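Visit to the Brarkmont site, January

The Nekard building opened its ground floor to visitors for one afternoon. Our group was met at 2 pm by Ese Okafor, who runs the sorting and labelling bench. The tour covered three rooms: goods in, the shelving store and the bench room.

Goods in was the noisiest. Crates are logged on a paper sheet, then moved to the store, where the shelving is numbered by bay. Bay 7 was closed for repair.

The bench room is plain – white table, pale grey wall. Sorting is done by category, with one basket for each and a handwritten paper label beside it. Okafor prefers paper to printed tags, as the categories change often. 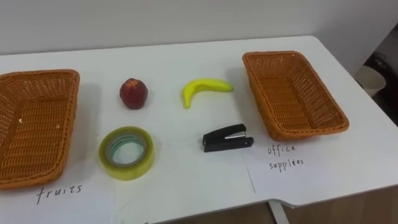
Bench room: wicker baskets for fruits and "office supplees", both empty, with items between them.

Tea was served in the Gister room. Visitors should use the side entrance, as the front steps are steep.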